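Wool dryer balls, the glass jar and a month of weighing towels

The tumble dryer in our flat is a vented model that came with the lease, and its moisture sensor stopped being useful a long time ago. It runs on the timer. This means the drying time is whatever I set it to, which makes it a poor appliance and quite a good test rig. In August I finally used it as one.

The question was whether wool balls shorten the cycle. The packet claims they do. The packet is from Ķēniņš, who sell felted goods by post, and it offers no figure, only a drawing of a sheep. I had been using two plastic spiked balls before that, bought under the Dukness name, and they were loud enough to be heard from the stairwell. The noise was my actual reason for replacing them.

Method

I used the same load each time: four bath towels and one bath mat, all cotton, spun at 1,000 rpm. Each load was weighed on a luggage scale in a carrier bag straight after the spin, then again when it came out of the dryer. The luggage scale reads in steps of 10 g. The bag was weighed empty and subtracted.

The dryer was set to high and run for 72 minutes. That is an odd number, but the timer knob has a worn patch there and it can be found by feel with no variation that I could measure against a kitchen clock. I let the drum cool with the door open between runs and never did two in the same day. The lint filter was cleaned before every run. Window open, kitchen door shut.

I did three runs with nothing in the drum but the load, three with the plastic balls and three with the wool ones. Nine runs is not many. It is as many as I was willing to do, because the towels had to be wetted and spun again each time whether they needed a wash or not.

Results

With no balls, the load came out holding a mean of 432 g of water, most of it in the bath mat. With the wool balls the mean was 300 g. The plastic ones fell between the two, closer to the bare drum, and one of those three runs was worse than having no balls at all. I have left that run in.

So there is a difference, and it is in the direction the packet promises. Converted into time it is worth a few minutes per load on this machine. I would not buy wool balls to save money on electricity. The spread between runs was wide enough that with a different set of towels I might have got a duller answer.

What changed more clearly was the state of the load. Without balls, the towels tend to wrap round the mat and form a parcel with a wet centre. With wool in the drum this happened once in three runs, and the parcel was looser. I suspect that is the whole mechanism. Anything that stops the parcel from forming will help, including opening the door halfway through and pulling the mat out by hand, which costs nothing.

Noise

Much better. The plastic balls rattle against the drum fins on every turn. The wool ones thud for the first few minutes, while the load is heavy, and after that I cannot pick them out over the motor from the next room. If you live above or below someone, this is a stronger argument than the drying time.

Storage

Wool balls left in the drum pick up moisture from the next wet load before the dryer is even switched on, and left on top of the machine they roll off the back. I tried a cotton bag on a hook, which was fine except that I forgot they were in it. A glass jar has worked best. They are visible, they stay off the floor and the jar rinses clean.

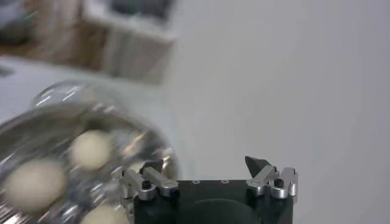 Three of the balls in the jar.

Two notes on using a jar. First, leave the lid off for several hours after a cycle. The balls feel dry on the outside well before the core is dry, and a closed jar will fog on the inside by the evening. Mine did, twice. Second, pick one with a mouth wide enough to take your hand. I started with an old Prirura pickle jar and had to tip it up and shake to get the last ball out, and it smelled of dill however often I washed it. The wool took on the smell too. It went after two cycles with the window open.

Wear

The balls shed for the first few loads and the lint filter shows it as a pale layer on top of the usual grey. This tails off. Dark clothes should wait until it has. They also pick up stray threads and hair, which can be pulled off or shaved with a fabric comb. A long soak is a bad idea, as they take days to dry through. I did it once and had to put them on the radiator, turning them morning and evening.

Scent

Several people recommend putting drops of essential oil on the wool. I tried this with a bottle of Ciltent lavender and would not repeat it. The smell was strong on opening the door and gone from the towels by the time they were folded. Oil and a hot drum are also not things I want to combine on a regular basis, given the age of this dryer.

Still to do

I have not tested bedding. A double duvet cover swallows everything else in the load, balls included, and I expect the result to be different from towels. I also want to repeat the bare-drum runs with the mat left out, as I now think it accounts for most of the water left at the end. The luggage scale needs a new battery first.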